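Puspita Oei
Monday, December 11, 2023

Right, a few people asked what I make of the Geltura kit now that I've had it a while, so here's a thread. It's the head-worn recording set from Vusley, the one for teaching robots how to do shop work. I like it a lot! There are some moans further down.

First, what you get. A padded headband with the camera unit on the front, a battery pack that clips to your belt or goes in a back pocket, a cable between them, a charging dock, and a login for the software. It all fits in a case you can carry under one arm.

It's £400 a month to hire, software included. You can buy it outright but Vusley only quote on request, and I haven't requested.

I'm with Baluyot, we do shelf work for small shops, and we're building up demonstrations for an arm that's meant to tidy and face up small packets. So everything I say is from that angle. If you do kitchens or laundry your mileage will vary.

Why shelves, someone will ask. Small boxes are a pain! They slide, they twist, they sit half on top of each other, and a person sorts them out with both hands without thinking. The bit with both hands is the bit we need good footage of.

So, fit. The band is comfy. I've worn a rival one that left a dent in my forehead until teatime and this one doesn't. There's a dial at the back, you turn it until it's snug, done. Works over a thin hat. Doesn't work over Ruan's hair, sorry Ruan.

Weight is mostly at the front, so for the first ten minutes you feel as though you're nodding at everyone. Then you forget it. I walked out to the van in mine and only noticed when I tried to put my hood up.

The view is where it wins for me. You look down at your work and it has your hands, your forearms and a good stretch of shelf on either side, and often your own feet as well. Our old chest strap lost the hands every time you reached for anything above shoulder height.

You do have to learn to look with your head. If you only move your eyes, the camera stays where it was, and you end up with lovely footage of the wrong shelf. Uthai got the hang of this straight away. I did not.

Tip that helped me: point your nose at whatever you're touching. Sounds daft, works.

Starting and stopping is a single button on the battery pack, with a buzz you can feel. One long buzz for recording, two short for stopped. I love this. No phone, no app, no shouting at a headband in the middle of a shop.

What I'd change – the button is too easy to press when you sit down. I have a very detailed recording of a lunch.

Battery. The leaflet says four hours. We get close to that with the standard setting, and noticeably less with the sharper one. It charges over lunch to a useful level but not to full. If you're planning a whole day, ask for the spare pack, and ask early because they seem to run out of them.

Now the software, which I expected to hate. You drop the day's recordings in and it has a go at cutting them into tasks: reach, pick, place, push, straighten. You then go through and fix what it got wrong.

It's good at picking and placing. It's poor at straightening. When you push a row of boxes in from both sides at once it tends to call that two separate jobs, left hand and right hand, and you have to join them back up.

Joining is two clicks, so not the end of the world, but when straightening is most of what you do it adds up. I told Vusley in September and got a proper reply from a Rosimeire Marinho, who asked for sample clips and then sent back a list of questions longer than my email. Cheered me up no end.

The last update did make it better. Not fixed, better. It now joins the two hands if they start moving at more or less the same moment. If one hand waits for the other it still splits them.

There's a search box too, which I didn't know about until Jhun Maglaya showed me. You type "both hands" and it brings up the clips where it reckons both are touching things. Huge time saver for anyone working on two-armed stuff.

How many clips do you need? I can't answer that for you. We had more than 400 good ones for small boxes before the people training the arm stopped asking me for extra, and they've since started asking again, for bottles this time.

Blur. Yes, you get some when you turn your head quickly. The sharper setting helps a bit. Slowing down helps more. But don't slow down so much that you stop working like a normal person, or the arm learns to dither!

Lighting. White shelves and shiny floors under shop lights can come out very bright, and print on small boxes goes pale. There's an exposure slider in the settings, buried under "advanced". Take it down a notch before you start. I wish it was on the first page.

Support is by email and they answer the same day or the next. I've had one dead cable, replaced by post with no argument. The replacement has a chunkier plug, so I'd guess I wasn't the only one.

We tried the Gillance set before this one. Nicer case, nicer dock, and the picture indoors is a touch cleaner. But it needs a phone strapped to your arm and the phone kept catching on the price tags. For shelf work that rules it out for me. For a workbench I'd still consider it.

One Geltura login covers four people, and each person's recordings are kept under their own name. Sounds like a small thing. It's great when you want to compare how different people do the same job – Ruan shoves things in with one palm, Uthai squares everything up with his fingertips, and the arm has to make sense of both.

Set aside time for uploading. A morning's work is a big lump of data and our broadband isn't up to much. I start it at eight in the evening and leave it running overnight. It picks up where it left off if the line drops, which the old system never did.

Privacy, as it always comes up. There's face blurring in the software and it's on by default. Check it anyway. It catches people facing you and sometimes misses people side-on. Names written on things, you have to blur by hand.

Somebody wanted to know what the work looks like from up there, so have a couple. Same small boxes in each, white with red on them.

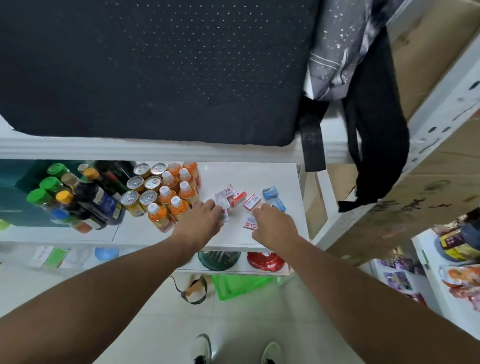
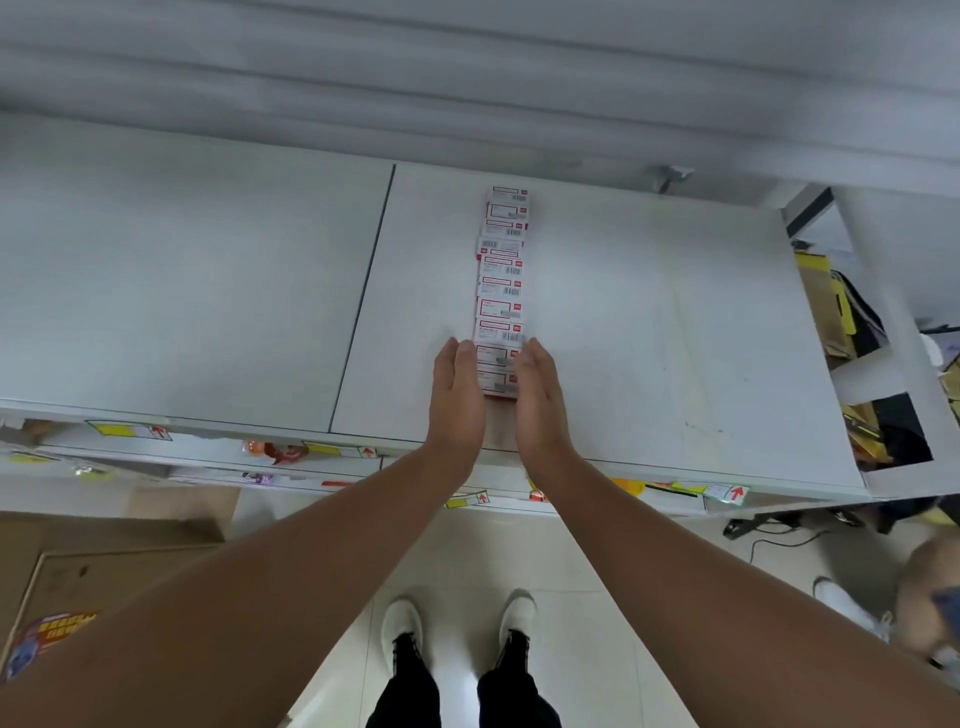
Both hands on the little boxes, with the shelf edge and the floor in view below.

The second one is the straightening I keep banging on about. Palms in from the sides, fingers up the row. That's the move the software likes to split in two, and it's the one the arm finds hardest as well, so I want masses of it.

The first is messier and I'm fond of it for that. Drinks crowding one side, boxes lying every which way. I'd much sooner train on a shelf like that than on a bare table with one box in the middle.

Someone's already asked about gloves. We work bare-handed. Geltura does a thin tracking glove as an add-on and I tried a pair for an afternoon. The finger data was lovely, but the boxes were harder to feel and I dropped more. Could be brilliant for bigger items. I sent them back.

Is it worth the money? For us, yes, we're keeping it into the new year. If you only need a few clips to try an idea out, hire it for a single month, do all your recording in the first fortnight and keep the rest for sorting through them. The sorting takes longer than you think.

Things on my wish list: a cover for that button, the exposure slider moved somewhere sensible, a second cable in the case, and straightening treated as a job of its own.

If you've got one already, go to settings and turn on "keep last view". It remembers where you were in a long recording when you close the window. It's off when you get it and I spent weeks scrolling.

Happy to answer questions underneath. Bottles next, and I'm told they roll.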